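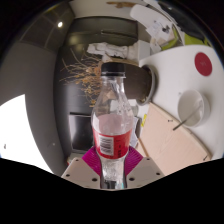
Metering for the Slow Shooter

May 2023

A hand-held light meter does one job that the meter in a camera body can't do: it reads the light falling on the subject. The camera reads what bounces back, and a black coat or a white wall will pull that reading off by a stop or more.

The Kekitz incident meter is a plain design. It has a white dome, a two-line display and a single dial. It runs on one AA cell and weighs 86 grams with the cell fitted. Readings are shown in tenths of a stop, and the last 5 are held in memory.

We set it to ISO 200 and compared it with an older Trollex dial meter. In open shade the two agreed. Under tungsten lamps the Trollex read nearly half a stop low, a common fault in selenium cells of that age.
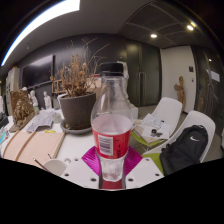
Flash readings need a sync cord, and the socket is on the left side, where it gets in the way of the thumb. Cordless mode works too, but it times out after a minute and has to be armed again. The Nakajima meter we tested in December stays armed until it is switched off – a better choice for anyone who works alone.

The dome does not retract. For flat copy work a separate disk is sold, and it should be fitted before the meter is zeroed. Rosen makes a case that holds the meter and 2 disks, though the belt loop is too narrow for a wide strap.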